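Robot Learning from Demonstration
Unit 3 handout: What does a demonstration really contain?

Read this before the lab. It covers the two ways we collect demonstrations in this course and why you should distrust both a little.

1. Two ways to show a task

Remote control (teleoperation). A person drives the robot's arm from a desk, and the robot records its own joint positions as it goes. Whatever gets recorded, the arm could do, because the arm did it. The cost is speed. New operators on our Yurt station are slow and jerky, and that ends up in the data along with everything else.

Hand-held gripper. A person carries a gripper with a camera on it and does the job directly. It's faster and much more pleasant. But no arm was involved, so you have no proof that an arm can follow the path. A human wrist will happily go places that a robot wrist won't.

The Flilgate reading claims that hand-held collection "removes the bottleneck." Look at what was measured: demonstrations per hour. I'd want to see finished tasks per hour of human effort, with the cleanup time counted. That number isn't in the paper.

2. What the camera gives you 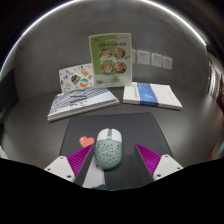
Figure 3.1. View from a hand-held gripper, fingers on either side of a computer mouse.

Look at the gaps. The left fingertip is almost touching the mouse, while on the right there is open pad. Is that a bad approach, or a normal moment on the way to a good one? A single view can't settle it. You need the views before and after, and the finger width at each step.

Then look at everything that isn't the mouse. There's a red heart printed on the pad, two stacks of booklets, and a green and white sign with pictures of food. A policy trained on one table like this may learn that the heart is a handy landmark. It will score well until you change the pad - and then people call the failure a surprise.

3. On big numbers

The Prerholm set advertises over 3000 demonstrations. Ask how many tables, how many objects, how many people. If 20 clips share a table and an operator, I count them as something closer to one clip with noise. Reasonable people disagree with me on this, and the Brulberg notes make the other case fairly well.

4. For the lab

Collect the same pick with both methods. Keep the failed tries in a separate folder; do not delete them. Swap the background halfway through and write down what you changed.

Bring one claim from the readings that you no longer believe, and the test that would change your mind back.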